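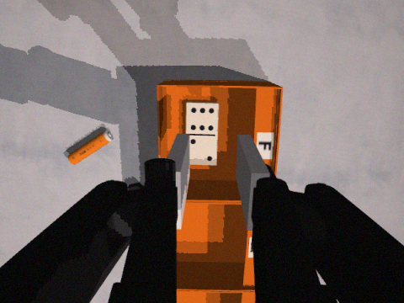 Domino tile on the orange box, simulated view.

Drullham Park: lake and boat ride refurbishment
Progress report to the Steltcombe Leisure Fund
2018-09-14
Prepared by Gangadharan Krishnan, project manager

Work since the last report

The boating lake was drained as planned and the old liner has been lifted. Kulkarni, the main contractor, found two cracks in the concrete by the north landing stage that did not show in the survey. Both have been cut out and filled. This cost us three working days, and the lining crew moved to the island side in the meantime.

The new liner covers 2,796 square metres. Of that, 1,795 square metres is down and welded. The rest is on site and under cover behind the carousel.

The guide rail for the boat ride has been taken up in sections. Most of it can be used again. Sections near the tunnel mouth are badly rusted and replacements are on order from Driro, who also supplied the new pump.

Boats

All 20 boats are in the winter shed. Hull repairs are finished on the first batch and painting has started. The seats are being re-covered in the same dark green as before. We looked at a lighter shade but it marks too easily.

Visitors

The park has stayed open throughout. The lakeside path is closed between the tea room and the miniature railway, and guests are sent round by the rose walk. Signs at the main gate were changed after complaints that people only learned of the closure once they were inside. Takings at the tea room are down on last year. The railway is up slightly – probably because it now passes the works and children like the diggers.

Budget

Spending is within the agreed grant. The crack repairs were paid for out of contingency. We are not asking for any further money at this stage.

Next steps

Lining will carry on along the south bank, followed by the pump and pipework. Refilling should begin once the welds have been tested. The ride inspection is booked for February, and we would like to reopen soon after it.

We still need the Fund's decision on the wording of the sponsor board. A draft went over with the last claim.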